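Startseite – Tische & Theken – Empfangs- und Arbeitstische – Tanui

Arbeitstisch Tanui, geschwungen, weiß, mit Aufsatzblenden

Artikelnummer 343-W
Hersteller: Storatitz
Lieferung frei Bordsteinkante, Aufbau auf Wunsch

Liebe Kundinnen und Kunden, wer unser Sortiment schon länger kennt, der weiß, dass wir mit geraden Tischen angefangen haben und lange auch dabei geblieben sind. Der Tanui war der erste mit einer gebogenen Vorderkante, und ein wenig Herzklopfen hatten wir schon, als die ersten Platten aus der Werkstatt kamen. Inzwischen steht er in Büchereien, in Werkräumen, in einer Musikschule und bei erstaunlich vielen Leuten zu Hause, die einfach einen großen Tisch haben wollten, an dem man auch mal etwas liegen lassen darf.

Die Vorderkante wölbt sich dem Sitzenden entgegen. Das klingt zunächst nach Spielerei, man merkt den Unterschied aber spätestens dann, wenn man zu zweit daran sitzt und jeder ein bisschen schräg zum anderen schaut – man redet einfach leichter miteinander. Auch für Vorführungen und kleine Basteltische ist die Form sehr angenehm, weil man von der Mitte aus nach links und rechts gut hinkommt, ohne sich über den halben Tisch zu legen.

In der Platte sitzen zwei runde Durchlässe, einer links der Mitte und einer rechts. Gedacht sind sie für Kabel, und dafür werden sie auch meistens genommen. Wir legen zwei Abdeckkappen bei, die man wieder herausnehmen kann (bitte nicht mit dem Schraubenzieher, die Fingerkuppe reicht völlig!).

Hinten lassen sich die dunkelgrauen Blenden aufstecken, eine breite für die Mitte und je eine für die Seiten. Sie werden von kleinen weißen Haltern an der hinteren Tischkante getragen, vier Stück gehören zum Satz. Zwischen den Blenden bleibt etwas Luft, so dass man sich nicht eingemauert vorkommt, und trotzdem rollt einem kein Stift mehr nach hinten vom Tisch. Und es rollt ja immer etwas: ein Trinkhalm, ein Becher, irgendein Stäbchen. Das Telefon hat auch noch Platz.
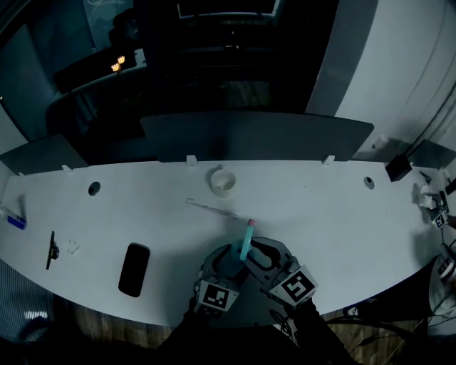
Mohsin Chaudhry schreibt uns dazu: Wir haben den Tanui seit Mai im Gemeinschaftsraum und ich wollte mich einfach einmal bedanken. Die Blenden hatte ich erst gar nicht mitbestellen wollen, jetzt möchte ich sie nicht mehr hergeben. Eine Kleinigkeit: Die Halter saßen bei uns anfangs so stramm, dass ich sie nur mit beiden Händen aufschieben konnte. Und gibt es die mittlere Blende auch einzeln? Bei uns wird viel darangepinnt, und sie sieht entsprechend aus.

Vielen Dank für die freundlichen Zeilen! Die Halter dürfen am Anfang wirklich stramm sitzen, das gibt sich nach dem zweiten oder dritten Umstecken. Wer es eilig hat, legt sie vorher kurz in handwarmes Wasser und trocknet sie gut ab. Und ja, jede Blende ist einzeln zu haben, bitte bei der Bestellung einfach »Mitte« oder »Seite« dazuschreiben.

Zur Pflege gibt es nicht viel zu sagen. Ein feuchtes Tuch genügt für den Alltag, bei Filzstift hilft ein Tropfen Spülmittel. Scheuermilch bitte nicht, die macht die Oberfläche auf Dauer matt, und auf Weiß sieht man das bei schrägem Licht recht deutlich. Die Blenden saugt man am besten mit der Polsterdüse ab.

Maße und Ausstattung
Breite: fast 2000 mm
Höhe der Mittelblende: 500 mm
Farbe Platte: Weiß
Farbe Blenden: Dunkelgrau
Kabeldurchlässe: 2, mit Abdeckkappen
Halter: weiß, im Blendensatz enthalten

Passendes Zubehör
Kabelwanne Disden, zum Unterschrauben
Rollcontainer Joker, passt in der Höhe unter die Platte
Ersatzhalter, einzeln
Abdeckkappen, Paar

Noch ein Wort zur Anlieferung: Die Platte kommt in einem Stück und ist durch den Bogen sperriger, als man beim Lesen der Maße denkt. Messen Sie bitte vorher das Treppenhaus aus, vor allem die Kehren, und rufen Sie uns im Zweifel lieber einmal zu viel an – vormittags sind wir am besten zu erreichen.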